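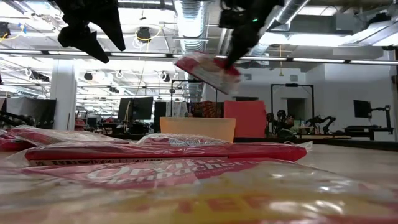 Darf man einen alten Wollteppich zu Hause selbst mit Wasser waschen? Kleine Flecken schon, lauwarm und mit einem weißen Tuch getupft, aber den ganzen Teppich lieber erst nach einer Farbprobe an einer unauffälligen Ecke.

1. April 2019

Das habe ich mir heute vorne ins Heft geschrieben, damit ich es nicht wieder vergesse, denn der kleine Kelim aus Osell liegt jetzt endlich bei mir im Flur und hat gleich am ersten Abend Tee abbekommen (meinen natürlich, wessen sonst). Leonie Prendergast hat ihn mir für 218 Euro überlassen, und ich glaube, sie hätte ihn am liebsten doch behalten - sie hat ihn beim Zusammenrollen noch zweimal glatt gestrichen. Das Rot ist an einem Ende deutlich heller, da muss er jahrelang am Fenster gelegen haben, und an der Schmalseite sind die Fransen auf einer Länge von 8 Zentimetern ganz weg. Raimonds meint, das könne man neu abketteln, er hat noch passendes Garn vom Läufer seiner Mutter.

Mit dem Tuch ging der Tee recht gut heraus, nur ein blasser Rand ist geblieben, den sehe wohl bloß ich. Die Farbprobe mache ich morgen bei Tageslicht. Im September wollen wir dann alle zusammen nach Kerslake zur Auktion, Maxine schwärmt schon jetzt davon, und ich habe mir fest vorgenommen, dort nur zu schauen. Unterlage für den Flur noch ausmessen!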